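Search the forum Search Advanced

Re: Cable rubbing on the wrist, two-arm table

tavion_f
Cable loop on the near arm touches the gripper when J6 passes 41 degrees. Shorten it or clip it?

kvaran_tech
Shorten it.

hegarty_a
Disagree — too short and it pulls at the connector. Clip it to the forearm and leave slack. Change the kraft paper too, it's stained near the cup.

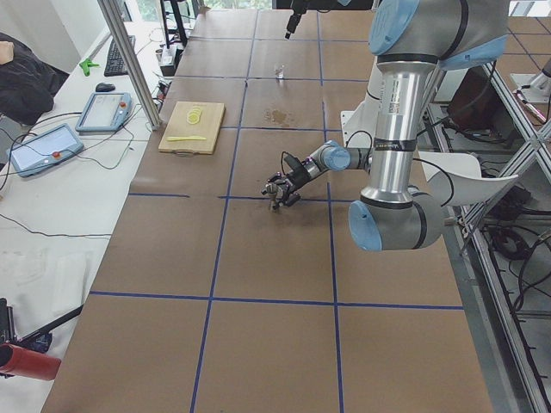 Re: Re: Cable rubbing

tavion_f
Clipped. Paper is next.

We use cookies. Accept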